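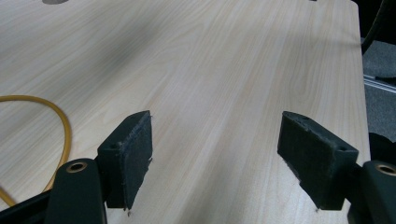
Desk by the window, right-hand side. Pale wood-grain top with a yellow cable across it.

Workroom tables and desks, July

Karthikeyan Pinto asked for some notes on the surfaces in the workroom before people choose where they want to sit. I will add to them as I get to the other tables.

The top is a wood-grain laminate, cream to pale tan, with fine wavy lines in it. The colour shifts a bit depending on the light. In the picture it leans slightly pink and grey in places, and there is a soft shadow over one corner. If you are matching a shelf or a drawer unit to it, take the sample chip with you and don't go by the screen. We ordered the Hunt shelving from a photo and it came out much yellower than the desks.

The grain is printed. It runs on the diagonal in the picture and the pattern is faint, with a few broader swirls towards the middle. I mention it for anyone planning to sand or oil one of these. Please don't. The printed layer is thin and a sanded patch can't be put right.

Cables

The yellow cable is lying in an open loop on the desk top. The plan is to get cables off the tops altogether and run them along the back in Todeck trays, which clip on underneath and don't need screws. There are 3 trays in the cupboard and we have room for more if they work out. Leave some slack when you route a cable through, enough to pull the desk forward for vacuuming.

If you bring in a cable of your own, put a tag on it. Tags and a marker are in the top drawer of the Inov cabinet, next to the spare bulbs.

Looking after the tops

Wipe with a damp cloth and dry straight after. Dish soap is fine for tea and pencil. For tape residue use a little eucalyptus oil on a rag, then wipe again with soapy water. No scouring pads and no bleach spray.

Cutting goes on a mat. The big green mat lives behind the door and the two small ones are on the Protness shelf. Hot glue guns go on a tile, also on the shelf.

Go easy on the edges. The straight edges are where these tops chip first, usually from a chair arm going under at an angle. If you find a chip, keep the piece if you can and leave it in an envelope on the cabinet. Small ones can be glued back — larger ones get a strip of matching edging, and I have most of a roll left.

Sizes

The long table against the back wall is 2000 mm end to end. The desks are shorter and I will add their measurements once I have had a tape on all of them. Heights are the same throughout, so any two can be pushed together for a bigger layout. Lift them to move them, one person at each end, as dragging marks the floor.

Still to come: the long table, the corner bench and the fold-down shelf near the sink.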